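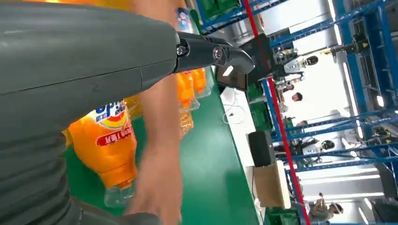 Virgil Anghel wrote in to ask why anyone keeps orange soda on the bench when there's a perfectly good fridge at Clornwood. Fair question, Virgil! I like mine at room temperature (I know, I know), and the big bottles never fit in the fridge door anyway. We went through 70 of them before the holidays — mostly orange, my fault — and the January order goes in soon. If you want cola or plain water on it, tell me before I fill out the form, or it's orange again for everybody.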